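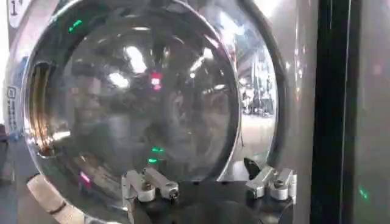 Shared laundry room: machine 1, door care and where to keep the water jug

Posted in Household and Building Services, Cloltley Community Help
Tuesday, September 18, 2018

MellorHouse_Residents

Our residents' association has recently taken over responsibility for the shared laundry room at Mellor House, and we are preparing a page of written guidance for the households that use it. We would be grateful for advice on two matters.

The first concerns the front-loading machine labeled 1. The glass of the door is domed and the rim around it is chrome, and both show marks very readily. Several households have been using bathroom cleaner on them, and we do not know whether this should be permitted. We would also like to know whether the door should be left open between washes.

The second concerns drinking water. A large tinted plastic jug is kept in the same room, and residents have asked whether this is acceptable. The present rules, adopted in March, say nothing on the subject.

Ralen Tenants Advice Desk

With regard to the door, we recommend the following wording, which has been in use in our own buildings for two years:

"After the last wash of the day, wipe the rubber seal with a dry cloth, including the fold at the bottom. Clean the glass and the metal rim with warm water and a small amount of dish soap, then dry them with a second cloth. Leave the door open by the width of a hand."

Bathroom cleaners should not be used. Many contain acids or bleach, and these can dull a chrome finish and shorten the life of the seal. Scouring pads should be excluded for the same reason. If small children have access to the room, the door should be kept closed when no adult is present – the seal can be aired for 15 minutes while somebody is in attendance.

The number on the machine should be retained. Fault reports that give only "the washer" are a frequent cause of wasted visits.
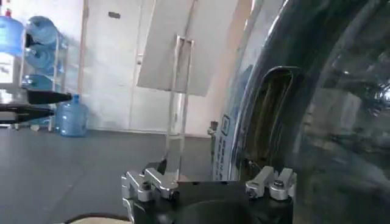
Keeping the water jug

DovbridgeWaterUser

It is permitted in our building. Keep the jug away from detergent and out of the sun, and do not lift it by yourself when full. A five-gallon jug of water weighs over 40 pounds. Use the handle grip if there is one, and do not store it where a door has to open.

Ralen Tenants Advice Desk

We agree with the above and would add that bleach and solvents should be stored in a separate closed cabinet. The rules should also state who is to replace the jug. Please check your lease, as some landlords do not allow anything to be kept on the floor of a laundry room.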